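El color que se coló sin entrada
Puro, la revista de ciencia para gente bajita
Texto: Cirilo Ventura

Coge una caja de lápices de colores y busca el rosa. Ahora espera a que llueva y salga el sol a la vez, asómate a la ventana y búscalo en el arcoíris. Tómate tu tiempo. Puedes merendar mientras tanto.

No está. Hay rojo, hay naranja, hay amarillo, verde, azul y una franjita violeta que casi siempre se ve fatal, pero rosa, lo que se dice rosa fuerte, rosa chicle, rosa de rotulador sin tapa, no hay. Los físicos lo saben desde hace siglos y siguen durmiendo por las noches. En esta página vamos a averiguar de dónde sale.

Primero, la luz

La luz blanca del sol es una mezcla. Hace más de trescientos años un inglés con mucho pelo y muy pocas ganas de salir de casa hizo un agujero en la contraventana, dejó pasar un rayo de sol y le puso delante un trozo de vidrio en forma de cuña, un prisma. En la pared de enfrente apareció una tira de colores. Luego juntó otra vez los colores con una lente y volvió a salir blanco, y con eso se hizo famosísimo.

También decidió que los colores eran siete. En la tira no hay rayas que separen uno de otro, así que podría haber dicho cinco o doce. Dijo siete porque las notas de la música eran siete y le pareció elegante. Para que le salieran las cuentas metió el añil entre el azul y el violeta, y desde entonces millones de niños han tenido que aprenderse el añil sin saber muy bien qué cara tiene.

Lo que distingue a un color de otro, dentro de esa tira, es el tamaño de la onda. La luz viaja en ondas, como las del mar pero muchísimo más apretadas, tanto que se miden en nanómetros. Un nanómetro es un milímetro partido en un millón de trozos. La luz naranja tiene ondas de 600 nanómetros. Las azules y violetas son más cortas y las rojas más largas. Si seguimos alargando hasta 800, llegamos al infrarrojo, que ya no vemos, aunque el mando de la tele lo usa todo el rato para hablar a nuestras espaldas.

Cada onda, un color. Muy ordenado todo. Y ninguna onda es rosa.

Segundo, el ojo

En el fondo del ojo tienes una especie de pantalla llena de células que notan la luz. Unas se llaman bastones y otras conos, porque quien les puso nombre las miró por el microscopio y no quiso complicarse. Los bastones trabajan cuando hay muy poca luz y no entienden de colores. Por eso, si te levantas de madrugada a por agua, el pasillo parece una película antigua y los calcetines que te pones pueden ser de parejas distintas.

Los conos son los que se encargan del color. La mayoría de las personas tenemos tres clases: unos prefieren las ondas largas, otros las medianas y otros las cortas. Para entendernos los llamaremos rojos, verdes y azules, aunque sus gustos son bastante más revueltos y hay oculistas que se ponen tristes cuando los llamamos así.

Cuando llega luz de cualquier color, cada clase de cono responde con más o menos entusiasmo y manda su informe al cerebro. El cerebro compara los tres informes y decide. Si los rojos y los verdes gritan mucho y los azules están callados, amarillo. Si gritan los tres, blanco. Si no grita ninguno, negro, o alguien ha apagado la luz.

¿Y si gritan los rojos y los azules, y los verdes apenas abren la boca? Aquí el cerebro tiene un problema. En la tira del prisma el rojo está en una punta y el azul casi en la otra, y lo que queda justo en medio es el verde. Pero verde no puede ser, porque los verdes acaban de decir que por allí no ha pasado casi nadie. De modo que el cerebro dobla la tira, junta las dos puntas y se saca un color para tapar el hueco. Ese color es el magenta, el padre de los rosas chillones.

El rosa clarito, el de las nubes cuando se pone el sol, se cocina de otra manera: es rojo con mucho blanco. Tampoco lo encontrarás solo en el arcoíris. Los rosas son todos de mezcla.

Entonces, ¿el rosa existe?

Depende de a quién preguntes. Si preguntas a un aparato de medir ondas, te dirá que él ha visto rojo y ha visto azul, y que de lo demás no sabe nada. Si preguntas a tu ojo, te dirá que claro que existe, que lo está viendo. Mi vecina Lamduan Thepsuriya, que pinta persianas y ha oído esta historia más veces de las que quisiera, opina que si se puede comprar en bote es que existe. A mí me convence.

Piensa además que con el marrón pasa algo parecido y nadie le escribe artículos. El marrón es un naranja oscuro rodeado de cosas más claras. No hay linternas marrones. Puedes buscarlas en todas las tiendas de Drindenau, incluida la ferretería Limsakul, donde tienen hasta tornillos sin cabeza, y te irás con las manos vacías.

Un experimento que cabe en una mesa

Necesitas un papel blanco, un papel verde muy vivo y un poco de paciencia.

Recorta un círculo en el papel verde y ponlo encima del blanco.
Mira fijamente el centro del círculo durante 20 segundos, sin mover los ojos.
Quita el círculo de golpe y sigue mirando el papel blanco.

Debería aparecer un círculo rosado, flotando donde estaba el verde. Lo que ha ocurrido es que los conos verdes se han cansado de tanto gritar. Al llegar la luz blanca tendrían que responder los tres a la vez, pero los verdes están afónicos y solo se oye bien a los otros dos. El cerebro suma rojo y azul y te sirve un rosa recién hecho. Al rato se recuperan y el círculo se va. Si no ves nada, prueba con más luz o con un verde menos tímido.

¿Y los demás animales?

Un perro tiene dos clases de conos en lugar de tres. Distingue bastante bien el azul del amarillo, y el rojo y el verde se le hacen un lío pardusco. Cuando le tiras una pelota roja al césped y no la encuentra, no está siendo tonto. La has escondido tú.

Las abejas tienen tres clases, como nosotros, pero no son las mismas: no ven bien el rojo y a cambio ven el ultravioleta, que para nosotros es invisible. Muchas flores que nos parecen lisas tienen para ellas un dibujo en el centro, como una pista de aterrizaje. Las palomas tienen cuatro clases de conos. No sabemos cómo es un mundo con cuatro. Las palomas sí, y lo usan para buscar migas.

El azul tampoco es tan fácil

Ya que estamos, hablemos mal del azul, que se cree muy importante porque tiene el cielo y el mar. En los seres vivos es rarísimo encontrar un tinte azul de verdad. Hay mariposas azules, sí, pero si pudieras moler sus alas hasta hacerlas polvo (no lo hagas) el azul desaparecería. Sus escamas tienen relieves pequeñísimos que hacen rebotar la luz de manera que las ondas azules se refuerzan y las otras se estorban. Lo mismo ocurre con las plumas de muchos pájaros. Es un azul de arquitectura.

El cielo también hace su truco. El aire desvía mucho más las ondas cortas que las largas, así que el azul nos llega rebotado desde todas partes. El violeta se desvía todavía más, pero el sol manda menos y nuestros ojos lo notan peor, y por eso el cielo no es violeta. Una lástima para el violeta, que nunca gana nada.

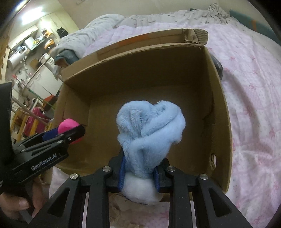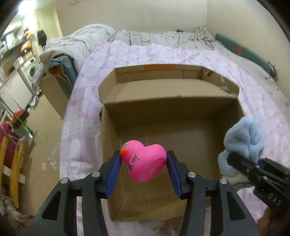

Los fabricantes de tintes llevan mucho tiempo peleándose con todo esto, porque a una fábrica no le basta con que el color exista en la cabeza de alguien: hay que conseguir que una tela o una goma se lo traguen y no lo suelten. El truco de un tinte es robar luz. Le llega la mezcla blanca, se queda con unas ondas y devuelve las que no quiere, y el color que vemos es el de las sobras. Un pato de goma rosa magenta, por ejemplo, se queda sobre todo con el verde y devuelve rojo y azul. Un peluche azul claro es menos avaricioso: devuelve un poco de todo y bastante azul. Y el negro del rotulador con el que alguien escribió en el costado del pato se lo queda casi todo, por eso se lee tan bien encima de un color que no para de devolver luz. Si apagas la lámpara, los tres dejan de tener algo que devolver y se quedan igual de oscuros.

Con las pantallas funciona al revés. Una pantalla no roba luz, la fabrica, con puntitos rojos, verdes y azules. Si tienes una lupa, mira de cerca una zona rosa del televisor cuando no haya ningún adulto diciendo que te vas a quedar ciego. Verás puntos rojos y puntos azules encendidos, y los verdes más flojos. Ni un solo punto rosa. Después aléjate y el rosa vuelve, tan tranquilo, como si no lo hubieras pillado.

Palabras para presumir en la cena

Cono: célula del ojo que se ocupa de los colores. No lleva helado.
Espectro: la tira completa de colores que sale del prisma. Tampoco da miedo.
Nanómetro: un milímetro dividido entre un millón.
Magenta: color que resulta de juntar luz roja y luz azul. También es uno de los cartuchos de la impresora, el que se acaba justo antes de entregar el trabajo.

En el próximo número: por qué el agua moja y el mercurio no, con dibujos de Kamonchanok Boonyarit.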